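The Ferry Money

Gion Leitner came back to Brurkau in April with 300 in his coat and a key that no longer fit the door. His sister had changed the lock after their father died. She had written to tell him, but the letter went to Netport, and he had left Netport by then.

He sat on the step until six in the evening. Ashton Paewai came up the road from the Grabner mill with his lunch tin under his arm and stopped at the gate.

"She's at the clinic," Ashton said. "They keep her until seven now."

"How is she?"

"Tired. She paid off the boat."

Gion had borrowed 1,000 against that boat three years before. He had meant to send the money in the first winter. Then he had meant to send it in the second.

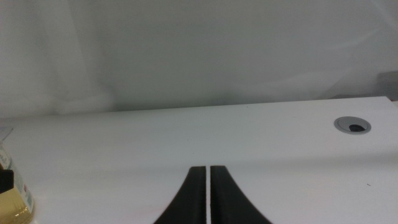

Ashton let him wait in his kitchen across the road. He heated soup and put out bread, and they ate without saying much. Rain started on the roof. Gion asked who ran the ferry these days, and Ashton said he did, mornings, before his shift.

"Does she ever go out on it?"

"Once. She was sick the whole way over."

At seven they saw a light go on in the house. Gion took the envelope out of his coat and laid it beside his bowl.

"You could give it to her," he said.

Ashton rinsed the bowls and dried them. Then he picked up the envelope, put it back in Gion's hand, and went to find him an umbrella.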